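Phromma Throw Blanket — Fendby

Last updated: August 19, 2026
Print this page | E-mail to a friend

Back in stock, finally. Sold through the first batch faster than we planned so sorry to everyone on the wait list. More than 700 of you!!

The basics: printed throw, soft both sides, hemmed edges. Good size for a couch or the end of a bed. Pattern by Kanokwan Sombatkul, same as the Solunel cushions — they go together fine, we checked.

Washing. Cool water, gentle cycle, no bleach. Line dry if you can. Tumble low is OK but the hem puckers a bit after a while. Wash on it's own first time.

Shipping: 3 to 8 working days. Gift wrap extra, tick the box at checkout. Returns within the month, unwashed please, tags on.

Colors: yellow in stock now. Blue coming in October, maybe sooner, depends on the printer. No pre-orders on blue yet so please dont email asking.
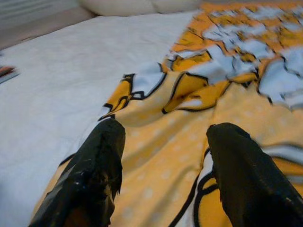 Printed blanket, yellow.

Item no. 281. Trade and bulk orders go to Boonmee Thepsuriya at the Banberg shop — allow a couple days for a reply, he's in the stockroom most mornings.

Related items
Solunel cushion cover
Banberg wool throw
Phromma crib blanket
Fendby laundry bag, large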